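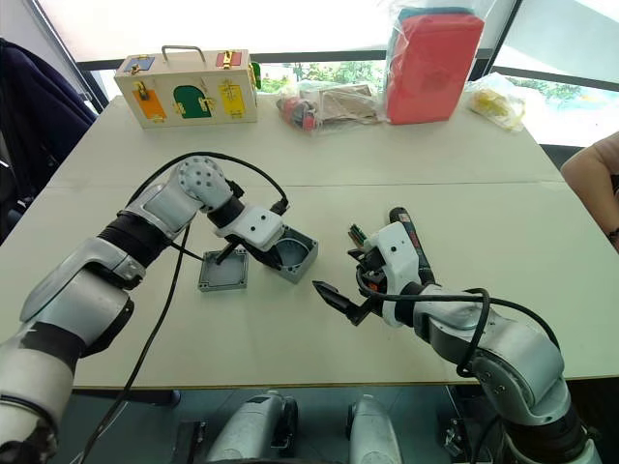

Someone who signs off as Plastevham left a comment under my last page asking why I bother with a written routine for a two-arm bench at all, when the arms are the gentle sort and stop if they bump into you. Fair question! My reply got so long that I've turned it into a page of its own.

The arm might be gentle, but the thing it's holding isn't. Put a drill in the gripper and you've got a pointed bit on the end of something that moves by itself, and a soft bump from that is still a bump from a drill. So when you do your risk assessment, do it for arm, tool and workpiece together. I do mine again each time the tool changes, even if it's only a longer bit.

How I set up a job like opening a junction box:

1. Mark where people stand. I measured 900 mm out from the table edge and put tape down (yellow, the cheap stuff, it peels by May). Hands and forearms stay behind it while the arms are live, and yes, that includes reaching over to nudge a part that's gone wonky. Pause first, then reach.

2. Sort the cables. Run both arms through their full travel at the slowest setting and watch the loops at the wrist and elbow. You want enough slack for the worst twist but nothing that can snag on the other arm or the tool. Anything going down to the floor needs to be out of the way of feet.

3. Decide which arm holds and which arm works, and write it down. On my Trutow sheet the holding arm has to be still before the tool arm may come closer. If both move at once near the middle of the table, I stop and start over.

4. Check the grip with the drill switched off. Give it a proper tug by hand, arms paused. If it shifts, pack the grip and try again.

5. Do dry runs. I do seven with the bit not turning, then the first live one with my thumb on the stop button. Plarker, the old checklist I learned from, asked for 33, and I'm sorry but I never once got past a dozen.

6. Clear the spare bits to the far side, or off the table altogether if you've got the shelf space (I haven't).

Then log it. Mine goes in a Quintero notebook, one line per run, with the tool, the speed and anything odd. I'm on page 106 now and it's saved me twice when a fault came back months later and I couldn't remember what I'd changed.

Next page is stop buttons and where to put them.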